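Natora Talking Kitchen Scale

Home > Daily Living > Kitchen > Weighing and Measuring

Item 930
In stock, usually ships in 2 business days

We've carried a good many talking scales over the years, and the Natora is the one we keep coming back to when somebody calls and says they just want to bake a loaf of bread again without asking for help. It speaks in a clear, unhurried voice, the buttons are big enough to find with floury fingers, and it doesn't chatter at you while you're pouring (you would be surprised how many of them do!).

The scale was made with blind and low vision cooks in mind, but we hear just as often from people with arthritis, from folks recovering after a stroke, and from occupational therapists who keep one in the training kitchen. If you read standard displays comfortably some days and not others, you can leave the voice off and switch it on when you want it.

How it works

Press the large round button on the right and the scale says "ready." Set your bowl on top, press the same button again to bring it back to zero, and start adding your ingredient. The weight is spoken once it settles. To hear it again, tap the square button on the left. Hold the square button down and the scale changes between grams and ounces, telling you which one you've landed on.

There's a raised rim all the way around the platform, so you can center a bowl by touch. The two buttons have different shapes and sit well apart from each other, and the volume wheel is on the back edge where you won't bump it.

The display is there too, for anyone who likes to use it, with tall black numbers on a pale background. It pulls forward on a short cord, which helps a great deal when you're using a wide mixing bowl that would otherwise hide everything. 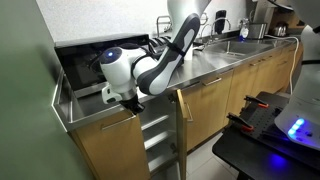
What customers ask us

Will it hear me if I talk to it? No, the voice goes one way only. If you want something you can speak to, take a look at the Onishi voice timer, which pairs nicely with the scale and sits on the same shelf in our showroom.

Can I use my own bowls? Please do. Any bowl with a flat bottom is fine. If yours tends to slide, the Virkico grip mat cut to the small size fits the platform well, and you can zero the scale with the mat in place.

How loud is it? Loud enough to hear over a range hood on low, in our experience. There's also a headphone jack for people who share a kitchen with a light sleeper.

Does it come with instructions I can read? Large print and braille are both in the box, and we'll gladly email you a plain text copy if you use a screen reader.

Caring for your scale

Wipe the platform with a damp cloth and dry it well. It lifts off, so you can get at the crumbs underneath. Please keep the base out of the sink, and take the batteries out if you're putting it away for the season.

Trying one out

Our Fistermont showroom has a scale set up on the counter all through August, along with flour, rice and a few odd-shaped bowls. Ask for Deming Cao, who is happy to go through the buttons with you as many times as you like, in person or over the phone.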